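Review: Nuvside laundry sorting kit and the "two-pass" method, after a term of using it

Posted Friday, April 15, 2022
Filed under: manipulation, cloth, things we paid for

Quick one as I've got a report due. A few people emailed after the cloth workshop wanting to know if the Nuvside kit is any good and whether the two-pass training recipe that comes with it holds up. Short version: the recipe is better than the kit. Long version follows, sorry for the state of it.

What you get. Software mostly. A recording tool, a labelling tool, a training script with the defaults filled in, and a PDF that's meant to be the manual. You bring your own arms and cameras. Bins, baskets and clothes are your problem too. We bought ours through Jultia, no complaints there, invoice was right the first time, which if you've dealt with university purchasing you'll know is worth mentioning.

The method, for anyone who skipped the talk. First pass, you record people driving the arms through the whole job, start to finish, and train on that. Second pass, you let the thing run on its own and a person steps in whenever it's about to stuff up. Only the bits where the person stepped in get recorded, plus a short lead-in. Train again on both piles, with the second pile weighted heavier. Not a new idea by any means. The useful part is the lead-in. Yurani Betancur's version keeps 8 seconds before the correction and she swears by it. We tried it shorter, worse. Tried it longer, no real difference, just bigger files.

Our task was sorting clothes by colour out of a mixed pile. Sounds easy. Dark navy and black under fluorescent tubes are the same colour as far as a cheap camera's concerned, and I'm not convinced I can tell either.

Setup was wrist cameras plus a fixed one looking across the table.

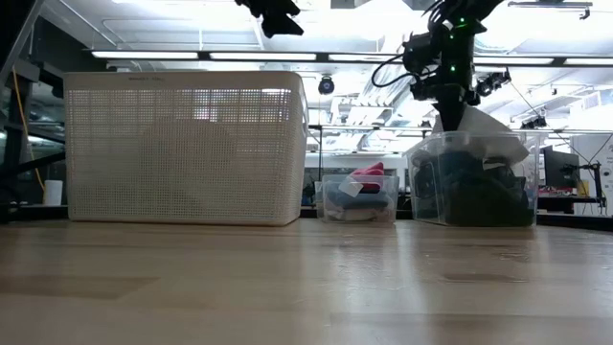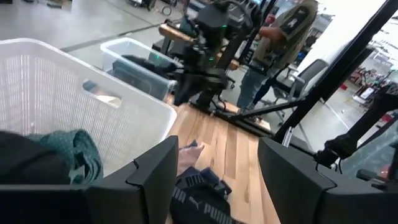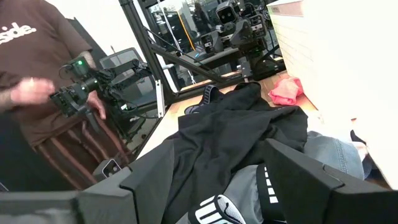
Fixed camera first, then two wrist views. Same task in all three.

Right, numbers. First pass was 80 recordings. Second pass gave us 590 corrections, most of them tiny. After pass one the arms could pick something up most of the time and put it somewhere, not always the right somewhere. After pass two sorting was properly good on anything light or bright. Darks still iffy. I'm not going to give you a percentage because Yeison Villanueva and I scored the same runs and disagreed on what counts as "in the bin" (sleeve hanging over the side, is that in? he says yes). We'll fix the scoring sheet and I'll post a proper table.

What changed most was the grasping. Pass one, the gripper would go for the middle of a pile and come up with two or three things stuck together. Pass two it goes for an edge or a peak in the fabric, lifts a bit, waits, then carries on. Nobody wrote that in. It picked it up from Yolanda Cusi, who did the bulk of the corrections and always lifts a bit and waits. So you're training a copy of whoever's holding the controls. Pick that person carefully.

Things I liked

The recording tool. Starts fast, doesn't drop frames, tells you straight away if one of the cameras has gone off. Our old one would let you record all morning with a dead wrist camera and say nothing.

Step-in handling. You grab control and the arm doesn't jump. Had a demo of the Nalex equivalent last September and it lurched every single time, put me right off.

The weighting slider. Silly thing to like but it's one number in one place and the manual explains what it does in plain English.

Training restarts from where it died. Used this more than I'd care to admit, our power is not great.

Things I didn't

Labelling tool is slow. Really slow. Every clip opens in its own window and you can't close them all at once. Zoila Tamayo wrote a little script to get round it, happy to share if you email.

No support for a clip having two outcomes. If the arm picks up a shirt and a sock together and drops the sock, is it a good pick or a bad one? You have to choose. We ended up calling them all bad, which I suspect has made the policy more timid than it needs to be.

Wrist cameras get blocked. Not the kit's fault strictly, but the default settings lean hard on wrist views, and with a big dark garment up close the picture is mostly black cloth and gripper. Turning up the fixed view helped a fair bit. You'll find that setting on the second last page of the PDF, with no explanation at all.

Clear bins. Again not theirs. But the sample task in the manual uses clear bins and it's a bad choice. Clothes show through the sides, so early on our arm would try to grab things that were already sorted, through the plastic. More second-pass corrections sorted most of it. If I was starting over I'd go opaque for everything.

Camera calibration wizard assumes your table doesnt move. Ours gets leaned on. We redo it every morning now and it's a pain, though not a long one.

Clothes, since three people asked. Use real stuff. We started on new flat cotton squares and the results looked brilliant and meant nothing. Went over to old T-shirts, jeans, trackies, anything with a hood or a waistband, and it fell in a heap for a week and then got better. Printed lettering seems to help it find an edge, or at least it goes for the printed bits more than I'd expect. Haven't tested that properly so don't quote me. Denim is still the worst, too stiff, springs out of the fingers.

How it compares. The only other recipe I've run start to finish is the Yupanqui one, which is all first pass, no corrections, just a mountain of full recordings. Works fine if you've got the people and the hours. We haven't. For a small lab the two-pass way gets you further per afternoon, no question, and the corrections are less tiring to do as you're mostly standing there watching. Zoila Correa disagrees, she finds the watching worse then the driving. Fair enough, she's done more of both than me.

One caution about the result in Nuvside's own writeup. Their "after" runs use the same clothes as the training recordings. Doesn't say so anywhere obvious, it's in a footnote to the appendix. When we swapped in a bag of clothes it had never met, ours dropped noticeably. Still better than pass one on the same bag, so the method's doing something real. Just don't expect the curve in the brochure. I've written to ask if they'll rerun it with held-out garments, no answer so far.

Would I buy it again? The recording tool and the step-in part, yes. The labelling tool, no, use something else and convert. If you've already got a decent recorder you could do the whole two-pass thing yourself from the talk slides in 2 weeks or so of fiddling and save the money.

Three and a half out of five. Four if they fix the windows.

Update, same day: yes it runs on the older version of the driver. No, I haven't tried it with towels. Table of results coming once we agree about sleeves.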